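Week 4 notes: can a machine do the chores yet?
Lecturer: Chrysoula Kalogeropoulos. Tutes: Charalambos Zacharopoulos (see him re: lab access, not me)
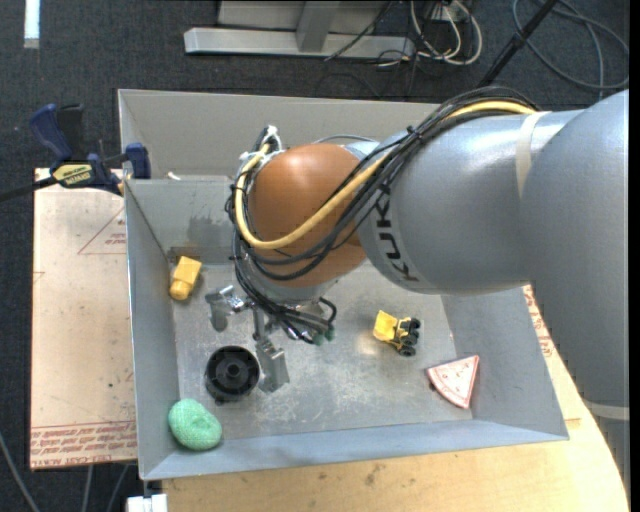 1. What we mean by a chore

Short version: a job a person does without thinking and can't explain afterwards. Clearing a bench. Putting toys back in a tub. Emptying a parts bin at the end of shift. Finding the lid.

Compare with a factory task. Same part, same spot, same grip, all day. Robots have been good at that for decades. Nobody argues about it any more so we won't spend time on it.

Chores are different in three ways you should be able to write down in the exam:
- the objects change
- where they are changes
- "done" is fuzzy (how tidy is tidy?)

2. Bin picking as the test case

Shallow metal bin, five things in it: a toy truck, a pizza-slice shape, a green spongy oval, a round black wheel-like thing, a yellow block. One gripper. Go through them yourself before reading on and ask which one you'd want to grab first if you only had two stiff fingers.

My order, easiest to hardest, argue with me in the tute:
Block. Flat sides are good, but it's tilted against the wall so the fingers have to get in behind or come at it from an angle.
Wheel. Rim gives you an edge. Hub is tempting, don't trust it.
Truck. Lots of places to hold, most of them wrong. Grab the bucket and what happens if it moves?
Sponge. If it's soft, how hard do you squeeze? Also up against the walls in a corner, so less room for fingers.
Pizza slice. Near the wall and wedge-shaped. If the two long sides aren't parallel a pinch wants to squirt it out backwards.

Corners are the killer. Sloped walls help a bit, things slide toward the middle if you nudge them. Nudging first and grasping second is called pre-grasp manipulation, and people do it constantly (watch yourself pick up a coin).

Shiny metal is a problem too. Bright reflections on the base can read as an object, or as a hole, depending on the depth sensor. Come back to this in week 6.

3. Numbers from the class exercise

December group ran 155 picks on a bin like this, mixed household objects. 30 failed. Most of the failures were in the corners, and the rest were near enough all slips on the way up.

Sounds alright till you do the sum. Call it four in five. Five objects in a row at that rate, no retries, and you clear the bin about one time in three. A kitchen bench has a lot more than five things on it.

So per-pick success is the wrong number to quote by itself. Ask for: time to empty, number of times a human stepped in, what got dropped or squashed.

4. House vs shop floor

Shop floor is closer. Reasons: bench can be bolted down, bin can be clamped, lighting is yours to set, people can be kept back. The Caron reading covers this, pages on fixturing only, skip the costings.

House is further off. Pets, stairs, kids, glass. Big arm has reach and strength to spare but you would not put one in a laundry. Small arm is safer around people and then can't lift the casserole dish. Ondo case study in the reader is about exactly this trade-off, the section on teh dishwasher is the good bit.

Also cables. Everybody draws the arm as a clean stick figure and forgets the hoses and wires have to come along for every turn of the wrist. Twist too far and they snag or pull. Counts as a real limit on which grasps you can reach, put it in your planning diagrams please.

5. So, yet?

My answer at the moment:
Sorting known objects out of a bin: yes, with supervision.
Sorting unknown objects: some days.
Tidying a room: demos only, and ask how many takes.
Folding, wiping, anything wet or floppy: no.

Begović disagrees with me on the second one, read both and pick a side. Marks are for the argument, I don't care which side.

For next week
Read Begović, and the Flamum handout (2 pages).
Pick one chore at home. Do it slowly, write down every grasp, incl. the ones where you pushed or tipped something first. Bring it on paper.
Tute swap requests to Charalambos before the weekend, room 827, he doesnt check the forum.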